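Sorting Out a Pen Drawer in One Afternoon

Posted October 28, 2010

I love this job! If you have a drawer (or a mug, or three mugs) stuffed with pens, you can have the whole lot sorted before dinner, and you'll be amazed how much nicer it is to sit down and write a letter afterwards. I did mine in September and it's still tidy.

What you'll need

A clear container with compartments
Scrap paper for testing
A damp cloth and a dry one
A jar lid of warm water
A bag for the dead ones

1. Empty everything out

Tip the drawer onto a table with a plain, light-coloured top. An old sheet or a big piece of white card works too. You want to be able to spot the little things, like springs and loose caps, before they roll onto the carpet. Check your coat pockets and the car while you're at it. I found 14 pens in the glovebox alone!

2. Test every one

Scribble a figure eight on the scrap paper. If the line is good, it goes to your left. If it skips, stand the tip in the warm water for 2 minutes, wipe it and try again. A ballpoint that still won't go after a second soak is finished, so into the bag with it. Don't soak felt tips, you'll only wash the colour out.

3. Choose the container 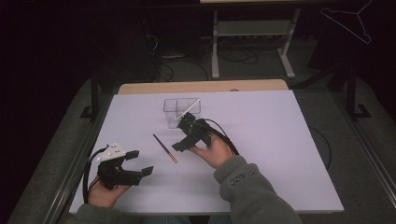

Clear boxes win every time for me, and I've tried tins, jars and a rather lovely Skastlow leather roll that I kept forgetting to open. You can tell what you've got without digging. Go for a small rectangular one with compartments, and let the long things lean, like the white stick poking up over the rim in mine. They're easy to grab that way. I leave my best pen out flat on the table until last, the slim black one with the gold-coloured tip, so it gets first pick of the spots.

Measure your drawer before you buy anything. Putix make a box that fits a shallow desk drawer lying down, and the Onanach ones are taller and better for a shelf. A cut-down juice carton with cardboard dividers does the job for nothing.

4. Give each kind its own spot

Everyday pens at the front, pencils behind, then markers, then the odds and ends (glue sticks, paintbrushes, that sort of thing). Five groups is plenty. Any more and you'll stop bothering by Christmas. Leave each compartment a bit loose so you can get your fingers in.

5. Wipe and put away

Run the damp cloth over the barrels, dry them off and pop them in. Caps on tight! Refills can go in an envelope with the pen's name on the front. I buy mine from Khokhar, and I write the size on the flap so I don't come home with the wrong ones again.

Spare pens in good nick can go to the local school or the op shop.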